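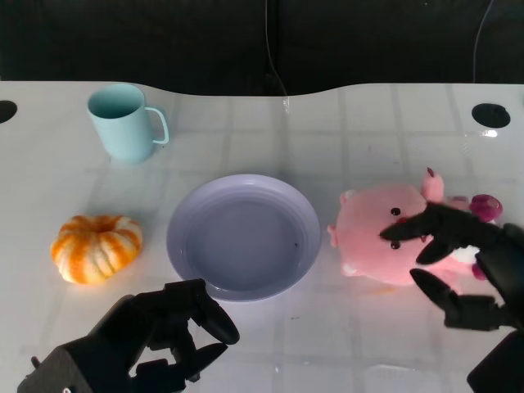 Hunine Support: Pastel colors can look different from one room to the next, and we don't treat a change in how a plate looks as a fault unless the color itself has faded. Could you wash it by hand, dry it, and look at it again in daylight?

Ticket 3764
Opened: January 2026
Product: Tilla round plate, lavender, plastic
Batch: 338
Status: waiting on customer

Customer reply
I washed it by hand. I dried it. I looked at it in the morning by the window and again in the evening under the overhead light. In the morning it was lavender. In the evening, from low down at the side, it was close to white. I don't see what the washing was supposed to do, but it's done, so please don't ask for it again.

My question was whether this plate is the color I ordered. The product page says "deep lavender." I would not call it deep. The mug on the same table is a Nyarko, pale blue, and it was sold as pale blue, so I have no quarrel with that one.

Hunine Support
Thanks for trying that. Is the table white? A white surface throws light back up at the rim and can wash out a pale color. Please put the plate on something dark and compare.

Customer reply
Yes, the table is white. It's a Plenside top with two round holes in it and a faint square pattern. I eat and work at it, so telling me the plate is fine on some other table isn't much use.

I did try it on a dark towel. The middle looked lavender. The rim looked a bit better than before, though I may have been talking myself into it. I also moved the striped pumpkin away in case the orange was fooling my eye. It made no difference I could see.
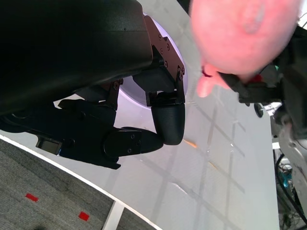 Attachment 2: pale rim, faint lavender tint, pink item in the foreground.

Hunine Support
We compared your description with a plate from batch 338 and with an older one. Both went paler at the rim when seen from a low angle on a white surface. We don't think yours has faded.

Customer reply
Two plates is not a lot of checking. Were they new or had they been used? Mine has been in use for 9 days and has never been in the dishwasher.

Hunine Support
Both were unused. We can't rule out wear from that comparison, so we've sent the question to the product team as item 768. In the meantime we can offer an exchange, or a refund if you send the plate back.

Customer reply
An exchange for the same batch seems pointless. I'll keep the plate until item 768 has an answer. Please leave the refund open and change "deep lavender" on the page.

Status: on hold, item 768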